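Photographing buildings for a small architect: is day rate plus licensing still a thing?

Posted in: Working Professionally > Architecture and Interiors
28 Apr 2025

Cusero

I've been asked by a two-person architecture practice in Stulville to photograph a library annex they finished in September. Board-marked concrete, lots of it, deep window reveals, north-facing entrance that gets no direct sun for most of the year. I've shot plenty of houses for real estate agents and one hotel, never anything for an architect.

They've offered a flat 1,000 dollars for "all images, all uses." The contractor and the window supplier want copies too, and the architect's view is that this is one job, so one fee. I said I'd think about it. Everything I read online says to charge a creative fee and then license the pictures to each party separately, but most of that advice comes from people selling courses, and I have my doubts that a two-person office has ever paid that way. Does anybody really get it? And if they do, what do you put in writing?

Second thing. They want "dramatic" exteriors and sent me a folder of references that are all black skies and near-black concrete. I think it'll look like mud on their website. Am I wrong?
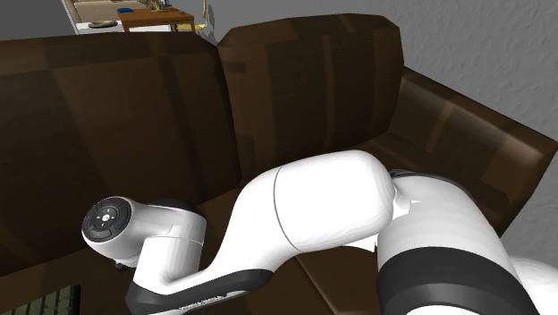

Replies

Wondimu Worku

I get it, from some clients. You're right to be suspicious of the course sellers, who make it sound as if every window supplier has a licensing budget waiting for you. Most don't. What they do have is somebody in marketing who needs pictures for a case study and can approve a modest invoice if it's a clear one.

What I'd send your architect is one page. Your fee for the shoot, and underneath it what the fee covers: the practice's own website, social accounts, printed portfolio, award entries and pitches. Then a line saying that other parties can join the shoot before the date, and that the cost is shared with a surcharge for each party that joins. Anyone who comes along afterward pays the full license. That's cost sharing, and architects usually like it once they see that their own share goes down. It helps to send them the arithmetic already done.

Don't sign "all images, all uses." Ask what they think it means first. Nine times in ten it means they once had a photographer chase them over an Instagram post and they don't want that again. You can write them a generous license that takes care of the worry and still leaves the contractor to talk to you directly. Put a number of finished images on it as well. I had a client who read "all images" as every raw file on the card, 111 of them, brackets and test shots included, and the emails went on for weeks.

As for whether 1,000 is enough, I can't tell you without knowing your costs. Count the scouting visit, the day itself, the second visit when the weather lets you down, and the retouching. People forget the retouching. Concrete takes ages, with every drip mark a conversation about whether it's the building or a defect.
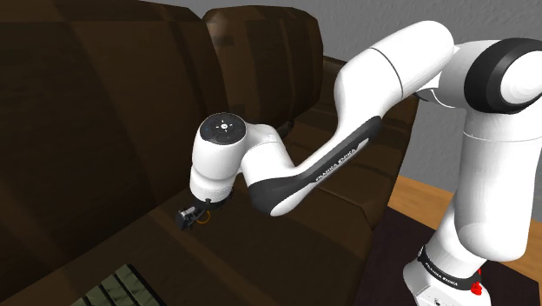

I'd also get the access arrangements in the same document. Who opens up, who moves the cars and the recycling bins, whether the lights can be left on past closing. If you turn up at dusk and the timer shuts everything off at six, that's your evening gone, and you'll want it agreed beforehand who pays for the return trip. Same with people in the pictures. A library will have a policy on it and the architect probably hasn't read it.

On the black skies, I'm with you mostly. It's a fashion, and it comes round every few years. Shoot it straight, well exposed, on an overcast day and again at dusk, and make a couple of dark versions in post if they still want them. You can't go the other way if you've thrown the shadows out.

Vurkell

just take the money. its a library annex, the window company is going to screenshot it off the website whatever your contract says and youre not going to sue them. licensing is for people with lawyers

also dark concrete looks great, everyone on here is stuck in the past

Cusero

Thanks both. Wondimu, the cost sharing idea makes sense to me, though I'll believe the contractor pays when I see it. One question on dusk: the entrance faces north, so is there any point waiting for low sun at all, or do I just plan on the interior lights doing the work?

Wondimu Worku

Depends on the date. Near midsummer you can get the sun raking across a north wall very early and very late, if nothing's in the way, and on board-marked concrete that's worth getting up for. An app will give you the angle, but apps don't know about the trees or the parking structure next door, so go and stand there. Any other time of year, plan on the interior lights and a tripod. 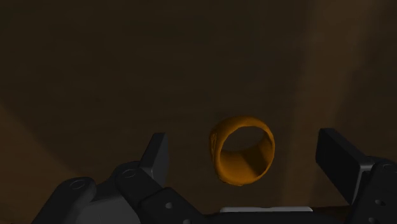 Related threads

Perspective control lens or correct it in software?
Client wants the power lines removed, is that honest?
Szűcs tripod head slipping in portrait orientation
How long do you keep raw files after delivery?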